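From: Paora Cartwright
To: Ostcombe Home Automation list
Subject: Re: So when do I get my robot butler?

On a list digest from September, Dunstan wrote:

> I've been reading this list for years and every spring somebody
> posts a video of a machine folding a towel. Lovely. My mother is
> still folding her own towels. I run a small sports and leisure hire
> counter in Cladgate and I would pay good money, today, for something
> that could tidy the returns shelf overnight. Bats back in covers,
> balls back in bags, zips done up. A child of eight can do it.
> Can anything you can buy do it? A yes or no would be grand.
>
> Dunstan

Hi Dunstan, and hello everyone else who has been lurking on this one,

No. Sorry, you did ask for a yes or no! But I've spent a fair bit of time standing next to these machines now and I think there's a more cheerful long answer, so bear with me.

For those who don't know me, I used to fix packing lines and these days I do odds and ends for the Jundura project, mostly the dull end of it (writing up which jobs went well and which didn't, ordering tape, arguing over whose turn it is to sweep). So I'm neither a salesman nor a professor, and you can weigh what I say accordingly.

The thing I'd say first is that people rank chores by how tiring they are, and the machines don't see it that way at all. Carrying a crate of wet towels down a corridor is a rotten job for me and my back, and a wheeled machine will do it all day without complaint. Doing up a zip is nothing to me. I can do it while talking to you and looking for my keys. For a pair of arms it's close to the worst thing you could put on the table, because the cloth moves when you pull it and the tab flops over, and you need one hand to hold the thing still while the other one does the clever bit.
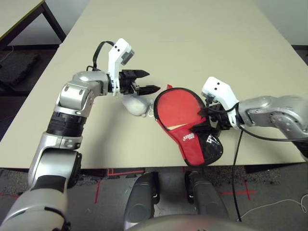

Your returns shelf, Dunstan, is made up almost entirely of that sort of job. Take bats and their covers. There are plenty of setups with two arms now, and two arms is what you want, one to hold and one to work. But each of those arms ends in two fingers and that's your lot. With a red and black table tennis case lying flat, you can bring one gripper over the side of it and still have the other one open with nothing in it, next to a little white pouch with a cord loop, and the whole puzzle is what that second hand ought to do next. You or I would pinch the case with a thumb and tuck it against our tummy. No tummy on offer! And then the small red tab at the top of the case is just the sort of detail I'd grab without thinking, while a machine has to find it, judge which way it's lying and close on it without shoving the lot across the table.

Now the cheerful part. When I started, you had to put everything in the same spot to the millimetre, and if the bat had shifted you'd get a very confident grab at thin air. The newer ones look at what's in front of them through the cameras by the wrist and adjust as they go. They're slow -- I've drunk a whole tea waiting for one pouch -- but they do have another go when they miss, and a couple of years back they wouldn't have known they'd missed.

So if you're set on spending money, my advice is to split the job up. Sorting returns into bins by type, yes, I think you could get that working in a hire shop before long, provided your bins are decent and you don't mind it taking all night. You've got all night, after all. Putting balls into an open tub, same. Covers, zips and drawstrings I'd leave with your Saturday lad for now. Somebody offlist quoted me 3000 pounds for a second-hand arm the other week and asked if it would do the lot, and I told him to buy a good label printer and some open-topped boxes and keep the change.

One more thing, while I remember. Whatever you look at, ask to see it do your own stuff, straight out of your own shelf, three goes running with you laying the things down. Chuck them down a bit crooked. Any demo looks good with the seller's own towel.

If anyone on the list has had a machine do up a proper zip on a soft case, start to finish, do write in, I'd love to hear what gripper you had on it. Dunstan, if you've got a spare cover with a knackered zip I'll happily take it off you for practice, and I can pick it up next time I'm over in Cladgate.

Cheers,
Paora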